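Ticket 1342 – Mostuven hand-held gripper kit, dropped clips
Status: waiting on vendor
Opened by: Chia-hao Mak

Hi again! Quick update after Tuesday, and sorry for the long one. We're still on the trial kit and I like it a lot (the grip feels great on soft stuff), but the upload tool keeps throwing out clips. Out of 497 we lost 30, all with the same "marker lost" message.

I did the firmware update you sent, restarted the Prekarora dock 2 times and recalibrated. No change.

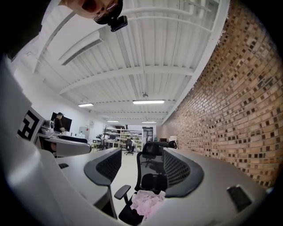 Photo: Chia-hao Mak / Waltska

The marker in that one is plain to see on the left, with the pink cloth down between the finger pads, so I'd expect the tool to be happy with it. Ceiling lights are on too – could glare be tripping it up?

Hsiao on your side asked for logs, and they're attached. Can you tell me what the cutoff for a rejected clip is, and whether I can change it myself? I'd like to sort this out before the trial ends in September.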